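Minutes: working rules for two-arm bed tasks, 19 April 2019

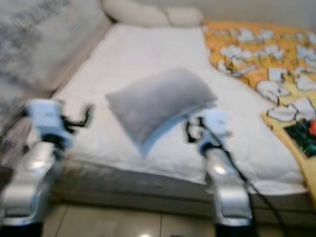

Kaczorowski Household Robotics Group — Practice and Standards

Present: Leszek Rutkowska (chair), Marianna Kurek (minutes), two from the Beter test team. Apologies from Flernum.

1. Last minutes
Accepted with one change. The stop-button rule was "discussed," and the earlier text said "agreed." It was not agreed.

2. Draft rule on clearing the work surface
The draft says the bed must be "suitably prepared" before the arms are powered. Leszek asked what that would rule out. No answer that satisfied him. With the pillow task in mind, Marianna pointed to the green circuit board lying by the orange blanket and asked whether a bed in that state counts as prepared. Beter thought the operator should judge. Leszek said that in that case we have a habit, and should stop calling it a rule.
New wording: nothing stays on the bed except bedding named on the task sheet. Electronics come off before power-on. Carried, with Beter unconvinced that anyone will read it.

3. Cables
The draft copies a line from the Zultutton handbook about "adequate slack." Marianna does not believe adequate slack can be checked by a person in a hurry. Proposal to move both arms through their full reach by hand and look for snags, the cable on the right arm included. Leszek wants to see this done before it goes in. Left open.

4. Speed near soft items
Beter asked for a limit of 400 mm per second with the grippers over the bed. Asked where the number came from, they said it felt safe. Marianna noted that blurred pictures tell us very little about speed, and that nobody should quote them as evidence either way. The limit goes in as provisional until there are measurements behind it.

5. Record keeping
We now have almost 2000 signed check sheets. Leszek doubts they show more than that people can sign. Suggestion to drop the sheet and have a second person watch 3 runs a week. No vote.

Actions
Marianna: rewrite the bed-clearing rule.
Beter: measure gripper speed, send raw figures.
Leszek: try the cable check on both arms.

Items 3 and 5 return in August — earlier if Flernum replies.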